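Week 4 notes: Fasteners, part two (staples and the machine that drives them)

Okay, a few of you missed the first half of this because of the fire drill, so I'm writing it up longer than usual. If you were there, skip down to the part on clearing jams, and then read the bit on staple sizes anyway, because half the class got that one wrong on the January worksheet and I'd like it not to happen again.

We left off last week with glue and tape, and I promised you something with moving parts. The desk stapler is my favorite object in the whole Office and Bindery Basics course (yes, I have a favorite, Maribeth Agbayani teases me about it every term). It costs next to nothing, it lives in every drawer, and most people have never opened one except in a temper. So in this unit we open one calmly.

The parts, in the words we'll use in class

The arm is the part you push on. The base is the part that sits on the table. Between them is the channel, or magazine if you read older manuals, which is the metal trough the staples ride in. Inside the channel there's a spring, and the spring pushes a little block called the follower, and the follower pushes the staples toward the front. At the very front is the driver, a thin blade that comes down and knocks exactly one staple off the strip. The small grooved plate on the base that curls the legs over is the anvil. On lots of models the anvil turns, which gives you legs bent inward (the usual) or legs bent outward (pinning, for things you want to pull apart later).

Please learn "follower" and "driver" and don't swap them! The follower moves along. The driver moves down. On the quiz I'll take "pusher" for follower, since the Werkari parts sheet in your packet calls it that, but I won't take "the pushy thing," which I got more than once.

The hinge is at the back, and everything pivots there. When you open a stapler all the way, the arm swings up and you can get at the channel. Some of them open so wide you can lay the base flat against a bulletin board and tack straight into the cork. Don't do that on the classroom walls, the paint comes off.

Opening it up on the bench

I like to lay the stapler on its side for this. Standing up, it wants to snap shut on you, and if you're hunting for the spring you need both hands free. On its side you can see straight in between the arm and the base, and all the shiny metal that normally hides is right there looking at you. Keep your staples close by, keep the coffee far away, and use a white or light surface if you have one so you can find whatever you drop.
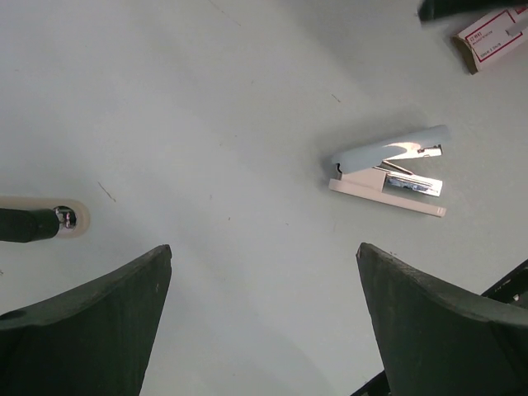
Why does a stapler jam when there are plenty of staples in it?
Usually a bent staple or a bit of broken strip is stuck at the front of the channel, so the driver comes down on metal that can't get out and the follower keeps shoving more staples up behind it.

Clearing a jam

Do it in this order, please.

Open the arm and pull the follower back, or release it if yours unhooks. Take out the whole strip. Look into the front slot, tilting it toward the light. If there's a staple in there, ease it out with tweezers or the tip of a small flat screwdriver, working forward and away from your face. Now close the arm and press it once with nothing loaded. You should feel it go all the way down and spring back. Put in a fresh strip, legs down, and try it on scrap, two sheets first and then five.

If it jams again on scrap, check the staples before you blame the stapler. That was Ehab Sqalli's trouble at station three. He'd spent most of an hour on a stapler that had nothing wrong with it except somebody else's staples. He's been very gracious about me putting that in the notes.

Staple sizes

Here's where the worksheet went sideways. A staple has a width (how far apart the legs are, and this must fit your channel) and a leg length (how thick a pile it can get through). Two strips can look the same lying on the table and still not fit the same stapler. Read the box. Then read the underside or the inside of the stapler, where the maker often stamps the size it wants.

For leg length, hold the staple up against the edge of your pile. You want enough leg sticking out past the paper to fold over flat. Too little and it lets go, too much and the ends poke back through and catch your thumb — ask me how I know.

Our booklets for the Benov project are 84 pages, so 42 sheets unfolded if we print both sides, and that's beyond a desk stapler. Those go on the heavy one in the back. Anyone I catch leaning on a desk stapler with both elbows gets to sweep up.

Supplies and housekeeping

We have 900 staples left in the desk size, which sounds like a lot until practice day. Strips that break in half can still be used, just load the pieces end to end. Loose single staples go in the jar, never the paper recycling.

For next time

Read the Hostuver chapter on page 164 through the diagram on 169. Bring one stapler from home, any brand, any condition, the grumpier the better. Sketch it open, from the side, and label arm, base, hinge, channel, follower, driver and anvil. If you can't find the follower, leave the label off and bring it to me at the start of class and we'll hunt for it together. Pencil is fine.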